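Table Rules, Round Two

Hello again from the Grirkari teleop bench! You asked for it, so the new table rules are finally written down. Apinya Meesuk and I hashed them out in October, after we threw away 18 takes from one session (my fault, mostly – I kept changing how I laid things out and didn't write any of it down).

We landed on four rules, and they all fit on a card you can tape up by your station. First, the sheet goes on before anything else does. Second, every take starts with both grippers in your hands and clear of the item you're going to move. Third, check your cables before you say "go" – they should hang down beside you and never cross the sheet. And fourth, only the items on the task list go on the sheet. Your coffee is not on the task list, and neither is mine, sadly.

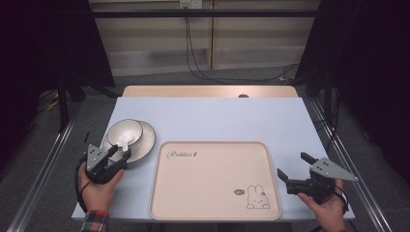

Tray, bowl and saucer on the sheet, with a gripper in each hand.

The one I get the most questions about is the second rule. People want to know how clear is clear. Apinya likes a full hand's width and I'm fine with a bit less, so for now we've written down hers, and if it slows you down too much, tell us!

The Jatport folks are trying the same card for the next 2 weeks, and Lema will get it after that. If you spot something we missed, scribble it on the back of the card and drop it in my tray. I do read them, even the ones about the coffee.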